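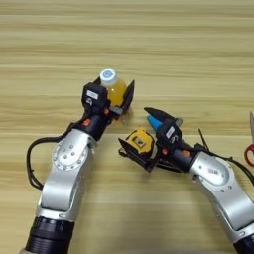
Figure 3.1 Two arms at work over one table, the left gripper holding a bottle and the right a tape measure.

Chapter 3
Sharing a Table

In Chapter 2 your group programmed a single arm to pick up an object and set it down on a marked spot. In this chapter you will run two arms over the same table. Most of the commands are ones you know already. The new difficulty is space, as each arm can now get in the way of the other.

The chapter follows a project by Jeptoo Shemweta and Faith Kashindye, students in the robotics club at Prirkurstead College. They entered the Rurnton Cup in March with a tidying task: clear a table of everyday items and put each one in its proper tray. Their first program moved one arm at a time and took about twice as long as the rules allowed. Their second let both arms move together, and the grippers collided near the middle of the table.

Look again at Figure 3.1. The grippers are close to each other and each has something in its jaws. A held object adds to the space an arm needs, so a path that is safe for an empty gripper may not be safe for a full one. Shemweta's notebook for the project, parts of which are printed in Section 3.2, deals mainly with this point.

By the end of the chapter you should be able to draw the reach of each arm on squared paper, mark the area they share, and write a simple rule for which arm waits.

Before you start, you will need your path drawings from Chapter 2 and a partner.

© Mwaipopo Schools Press. Not to be copied without permission. Back to contents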